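Rumcombe repair sessions to open every week after grant award
16/05/2021

The Rumcombe Mending Rooms will open every week from June, thanks to a grant of £3000 from the Deák Trust. Until now the sessions have run once a month, with a waiting list that filled up within hours!

People bring in toasters, lamps, radios, coats with broken zips and anything else they would like to keep using. A mender sits down with them and they work on it together, and there is no charge beyond the cost of parts.

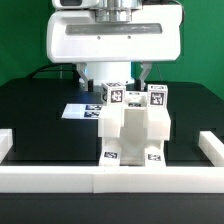 Since February, 121 items have come through the door and almost 100 have gone home working. The oldest was a Hikach sewing machine that had been silent for years (it now hems curtains beautifully).

"I can't wait to get going," said Dorottya Hegyi, who runs the sessions. "We've had people learn to solder at seventy, and one of them is now teaching the rest of us."

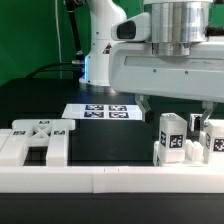 The grant will pay for tools, tea and two new evening classes, led by Vimala Shenoy and Jenő Antal. Beginners are very welcome. The first class covers simple electrics and how to look after a cable, such as the black one at the right of the picture, with plenty of time to practise on old leads. The second is all about clothes, from darning to patching knees.

Sessions are held at Rindon Hall, Rumcombe. To book a place or offer help as a mender, ask for Nilmini Wijesinghe at the hall office.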